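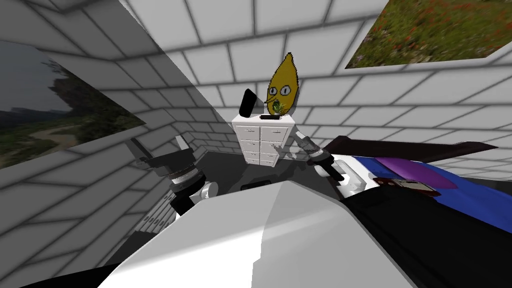

Dresser room in the sim, both arms up, lemon chap on guard behind the plant.

Can a robot put the washing away yet? (home and workshop robots board)

ackahbench
Posted in April, 21:14

Evening all. I've been spending my nights in the simulator again and I'm having a lovely time, so forgive the length of this. The job I've set myself is the dullest one in our house: get things off the top of the dresser, open the right drawer, put them in, shut it again. Two arms, one gripper each, and a chest with two columns of four drawers and a little dark handle on every one.

I picked drawers on purpose. Everybody shows off picking and placing, and a drawer is a completely different animal. The handle has to be gripped square, the pull has to be straight, and if you go off by a few degrees the thing binds in its runners (I've given mine a fair bit of friction, modelled on the chest in our spare room, which is a horror).

Score so far with the policy I trained last week: 30 tries at opening one named drawer, 8 failures. I was over the moon! Before Christmas I couldn't get it to find the handle at all.

So my question to the board is the one we have every spring. How far off are we? Would you let one do a chore at home, properly, with you in another room?

maudlin_gears
21:32

Lovely stuff, and 22 out of 30 on drawers is better than I've managed. Did you count it as open if it came out crooked?

Also who is the lemon.

ackahbench
21:40

Open means far enough out to drop a sock in. Two of them were on the skew and I let them through, so knock those off if you're feeling stern.

The lemon has no job at all. I like having him there.

pete_stetside
21:58

I'll be the wet blanket then. I run the packing end at Stetside and we've had arms on the floor for years. They're brilliant at the one thing they're bolted down to do. Same box, same height, same spot, all day long. The minute a box turns up with a crushed corner somebody has to walk over.

A house is all crushed corners. My daughter's drawers have tights shut in them. Half the handles turn round when you pull. I can't see 22 out of 30 on a clean white chest in a tiled room telling you much about that.

Not having a go, I enjoy these threads. But "yet" in your title is doing a lot of work.

ackahbench
22:11

Fair, and I'd sooner hear it from someone who has to keep a line moving. My walls are plain tile and the light is kind, I'll own up to that. I've hung a couple of landscapes for the cameras to get distracted by, one with a path through grass and one that's all red flowers, and I shuffle those about between runs. It did make a difference! With bare walls it learned where the dresser was from the corners of the room and fell to bits when I moved the chest.

dzifa
22:20

Dzifa Adjei here, I do the gripper side for a small outfit called Brunness, some of you will know me from the fingertip thread. I want to argue with Pete a little.

The reason the line arm is helpless with a crushed corner is that it was never shown one. Nobody paid for that. The learned ones are a different sort of thing and they do cope with a bit of mess, within limits. We had a pair of arms folding tea towels on the bench in April and they managed towels they'd never seen, including a nasty waffle one. Slow as treacle, mind. I made a cup of tea and drank it during one towel.

Where I agree with him is the hands. Two squared-off fingers are fine for a handle and hopeless for tights. You can't feel the fabric catching. I do think that's the real gap and all the clever planning in the world won't close it.

pete_stetside
22:34

A towel per cup of tea. My gran would have had words.

Serious question though, what happens when it drops one? On our line a dropped item is a stop. Does yours know it's dropped it?

dzifa
22:41

Sometimes. If it's looking straight at it, yes, and it'll go back for it, and that gives me a daft amount of joy every time. If the towel slides off the back of the bench it carries on folding thin air.

tomk_upnorth
22:55

Long time reader. I'm a joiner by trade and I've hung more drawers than I care to think about. If you want to know whether it's really opening them, try it with the runners a touch out of true, one side lower than the other. People lift slightly as they pull and don't know they're doing it. I'd be amazed if the robot does.

And put something in the drawer! An empty drawer pulls like a dream and will flatter anybody.

ackahbench
23:03

Oh that is a cracking idea. I've only been loading the drawers evenly. I'll do one with all the weight at the back and one with the runner dropped, and report back tomorrow. The lifting thing is going to bother me all night, I've just been and tried it on the spare room chest and you're right, I do lift.

bretia_fan
23:15

Can I ask a beginner's question? Why are there two arms for a drawer? I've got one arm on order, the cheap Bretia one, and now I'm wondering if I've been silly.

maudlin_gears
23:22

Not silly at all. You can do plenty with one. The second is for steadying: one hand on the chest, one on the handle. Also for the bit where you hold the drawer open and put something in it. With one arm you open it, let go, fetch the thing and hope the drawer stayed put.

Start with putting cutlery in a tray. You'll be grinning by the weekend.

ackahbench
23:26

What maudlin said. And in the sim a second arm costs you nothing except your evenings.

pete_stetside
07:48

Slept on it. I'll say this for the learned stuff: changeovers. When we swap to a new carton it takes us the best part of a shift to teach the arm where everything is. If I could show it a handful of times by hand and have it mostly get the idea, I'd bite your hand off, even at a worse hit rate to begin with.

So maybe I'm more worried about the home end than the shop floor. At work there's always somebody near the stop button.

dzifa
08:05

See, that's where I think it'll settle first. Small workshops, short runs, a person nearby who has other things to be getting on with. Homes after that. The plant on ackahbench's dresser is the test for me. Spiky leaves, soft to push aside, pot goes over if you catch it wrong, and it's sitting right up on top where the arms want to go. Any fool of a ten-year-old knows to mind the plant. What does yours do?

ackahbench
08:19

Depends which drawer! For the bottom rows it never goes near. For the top row it swings in high and I've had the pot on the floor more than once. I've got a penalty in there for touching it and what I got was an arm so frightened of the plant that it wouldn't open the top drawers at all. Turned the penalty down and it went back to clouting it. There's a sweet spot in there somewhere and I mean to find it.

tomk_upnorth
08:30

Sounds like my apprentice.

maudlin_gears
12:47

Have you tried randomising where the pot goes? I had the same trouble with a mug. 2290 episodes with the mug in one place and it had learned "avoid this patch of air", mug or no mug. Moved it about and it started looking at the mug instead. Took longer to train but so much nicer to watch.

ackahbench
12:58

I have not, and now I feel a bit of a chump, having gone to the trouble of shuffling the pictures. Right, plant moves tonight.

pete_stetside
13:10

Here's my offer. If you get the bottom left drawer open with a dropped runner and a jumper stuffed in it, 8 times in a row, I'll stop being rude about houses on this board for the rest of the month.

ackahbench
20:36

First results, everyone! Tom's dropped runner: 2 out of 8. Dreadful. It pulls dead straight, the drawer jams, and it just leans on the handle and keeps pulling. Weight at the back was much better, hardly any change from before. I haven't dared try the jumper.

BUT I went through the runs one by one and in one of the two that worked, the gripper creeps up the tiniest bit just before the drawer comes free. Could be luck. I've watched it over and over and I'd love it to be the lift.

tomk_upnorth
20:44

Could be the grip slipping up the handle. Looks the same from the side. Check whether the drawer front rises with it.

ackahbench
20:51

Good shout, checking now. Plant run is going on overnight whatever happens.

dzifa
20:59

Post the numbers even if it's slip, please. I've got a softer fingertip I'd love you to model.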